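Bacs de tri Calano 136 et plateau inox Rurno : essai sur un poste de préparation de composants

Publié le 10 novembre 2021

Le lot testé comprend des bacs en plastique jaune de la série Calano 136 et un plateau rectangulaire en acier inoxydable vendu séparément par Rurno. L'ensemble a été commandé chez Trokeo en mai, au prix de 119 euros port compris, pour équiper un poste où l'on prépare des petits sous-ensembles électromécaniques : moteurs à fils, faisceaux courts, cartes nues. Les bacs sont utilisés à plat sur la table, sans rail ni support mural. L'essai ne porte donc pas sur l'accrochage.

Réception et état

Bacs livrés emboîtés, séparés par une feuille de papier kraft. Un bac présentait une bavure de moulage sur l'arête supérieure, retirée au cutter. Aucun voilage mesurable sur le fond : posés sur un marbre, les bacs ne basculent pas. Le plateau est arrivé sous film. Le film laisse un résidu de colle le long du bord roulé, qui part à l'alcool isopropylique mais demande deux passages dans l'arrondi.

La notice tient sur une demi-page et ne donne ni la charge admissible ni la nature exacte de la matière. Le fournisseur, interrogé par courriel, a répondu « polypropylène », sans fiche technique. Pour un article destiné à l'atelier, c'est insuffisant.

Géométrie des bacs

Les parois sont inclinées et la profondeur est faible. Ce choix convient aux pièces qui se prennent à la main ou à la pince, par le dessus : un petit moteur couché se saisit sans racler la paroi, et les doigts passent. Il convient moins au stockage. Rempli au-delà de la moitié, le bac laisse les fils des moteurs déborder, et le premier que l'on tire emmène les suivants. Nous nous limitons à une seule couche de pièces par bac, ce qui réduit la capacité utile mais supprime la plupart des accrochages.

Le fond est lisse. Les pièces cylindriques roulent au moindre choc sur la table et finissent contre la paroi basse. Un fond légèrement strié aurait réglé la question. Nous avons essayé une chute de tapis antidérapant découpée au format ; elle tient, mais elle retient aussi les poussières et les brins de cuivre, et il faut la sortir pour nettoyer. Solution abandonnée.

La couleur jaune est uniforme dans la masse. Bon contraste avec les corps métalliques et les connecteurs sombres. Contraste médiocre avec les conducteurs jaunes des faisceaux, qu'il vaut mieux ranger ailleurs si l'on doit les repérer vite. La série existe en bleu et en gris selon le catalogue ; nous n'avons pas essayé ces versions.

Plateau inox

Le plateau Rurno sert de zone de présentation entre les bacs. Son bord relevé et arrondi arrête les pièces sans blesser la main. En contrepartie il est brillant, et sous un éclairage de plafond les reflets sont gênants pour le contrôle visuel, surtout lorsqu'on cherche un défaut sur un contact étamé. Le fond nu produit le même effet. Nous le garnissons d'une feuille de papier blanc, remplacée à chaque changement de série. La feuille supprime les reflets du fond, limite les rayures et permet de noter une référence au crayon à côté de la pièce concernée.

Le papier glisse un peu. Deux points d'adhésif repositionnable aux angles suffisent.

Une réserve plus sérieuse : l'inox est conducteur et le papier ordinaire n'offre aucune garantie en matière de décharge électrostatique. L'ensemble ne doit pas servir à manipuler des cartes alimentées ni des composants sensibles hors de leur emballage. Pour ces cas nous gardons un tapis dissipatif Cartwright relié à la terre, et le plateau reste à l'écart.

Disposition retenue

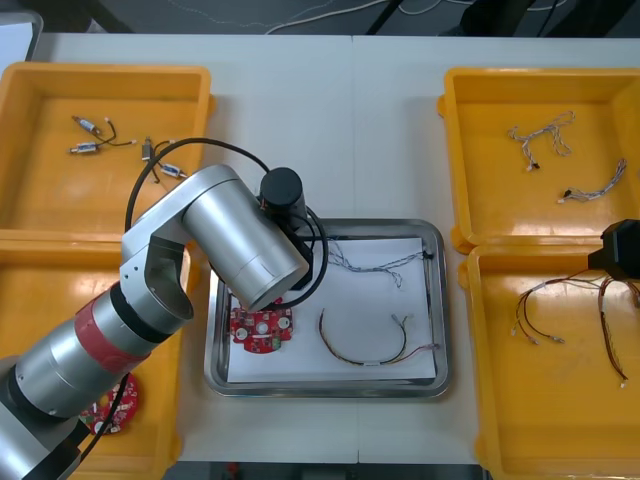
La symétrie a un intérêt pratique. Avec deux bacs de chaque côté du plateau, le trajet entre un bac et la zone de présentation reste court quel que soit le côté, et l'on peut affecter la gauche aux moteurs et aux cartes et la droite aux faisceaux sans rallonger les gestes. Une disposition en ligne, testée pendant la première semaine, obligeait à passer au-dessus de deux bacs pour atteindre le dernier. Les faisceaux longs y accrochaient régulièrement.

Les faisceaux cintrés en U se posent à plat sur le papier sans maintien. Les faisceaux torsadés ont tendance à reprendre leur forme ; il faut les étendre dans la longueur du plateau, connecteur près du bord. Les cartes rondes se placent côté composants vers le haut, sans rien poser dessus.

Tenue dans le temps

Après 50 jours d'utilisation effective, les bacs montrent des rayures fines sur le fond, sans enlèvement de matière visible. Aucune fissure dans les angles. Le nettoyage à l'eau savonneuse n'a pas terni la couleur. Une trace de feutre permanent est restée légèrement visible après passage à l'alcool.

Le plateau n'a pas bougé. Il marque en revanche très facilement les empreintes, et le bord roulé retient un peu d'eau après lavage s'il n'est pas séché au chiffon.

Points relevés

Pour : fond plan, accès facile par le dessus, bord du plateau bien fini, format cohérent entre les deux produits bien qu'ils soient de marques différentes.

Contre : fond de bac trop lisse pour les pièces cylindriques, documentation absente, porte-étiquette moulé trop étroit pour nos étiquettes standard, reflets du plateau sans garniture.

Avis

Matériel correct pour un poste de préparation ou de tri de petites séries, à condition de ne pas surcharger les bacs et de prévoir la garniture du plateau. Le prix se justifie pour le plateau, moins pour les bacs, dont on trouve des équivalents moins chers avec un fond texturé. Nous rachèterions le premier. Pour les seconds, nous attendrions de pouvoir comparer avec une autre série avant de compléter l'équipement des postes voisins.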